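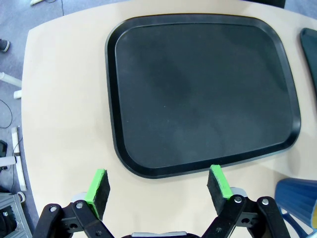 Large-format porcelain benchtops: getting the substrate right

Sintered and porcelain slabs have moved from commercial lobbies to domestic kitchens, and most of the failures reported to fabricators start underneath the slab. Cabinet carcasses that were adequate for laminate are often out of level by more than a thin porcelain sheet will tolerate. The material is hard and has very little flex, so an unsupported section concentrates load at the nearest edge or cut-out.

The Stalano range, distributed in Australia by Kemus, is sold in 8 mm sheets with a maximum length of 2250 mm. Sheets of this thickness need continuous support. The usual method is a moisture-resistant board fixed to the carcass, levelled with packers, then primed before adhesive is applied by notched trowel. Spot bonding is not acceptable under a benchtop. Voids behind the sheet transmit impact directly to the glaze.

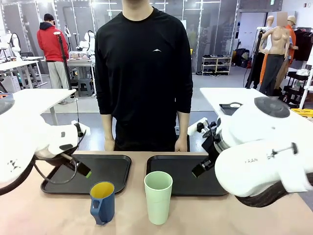 Mug and trays on a pale tabletop.

Edge build-up is largely a matter of appearance. A mitred apron of 40 mm is the most common choice in residential work and conceals the support board completely. The mitre should be cut slightly under 45 degrees to leave room for colour-matched epoxy, and the arris eased afterwards with a diamond pad. A sharp arris will chip in normal use, most often in front of the sink and the dishwasher.

Cut-outs

Internal corners must be radiused. A square corner at a cooktop or undermount sink acts as a stress raiser, and cracks will commonly run from it to the nearest edge. In the Henare apartments, a fit-out of 152 kitchens completed in March, the fabricator drilled each corner before making the straight cuts and kept the drilled radius in the finished opening. Narrow rails in front of and behind the cooktop were reinforced from below with a bonded strip of the same material.

Clearance around a cooktop should follow the appliance manufacturer's figures. Silicone is used at the perimeter, never grout, so that the sheet and the appliance can expand independently.

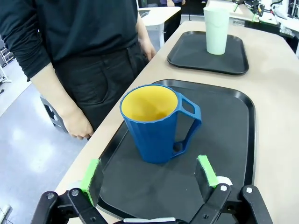
Black serving trays along a light beige table.

Finish and maintenance

Matt finishes hide fingermarks better than polished ones but can hold metal marks from cookware. These are deposits on the surface, and a mild cream cleanser will usually lift them. Porcelain does not require sealing. The epoxy in the joints is less resistant than the sheet, and solvent-based cleaners should be kept away from it.

For joints between sheets, Garkix supplies a two-part epoxy in tinted cartridges. Colour should be checked against an offcut from the same batch, under the lighting to be used in the finished kitchen.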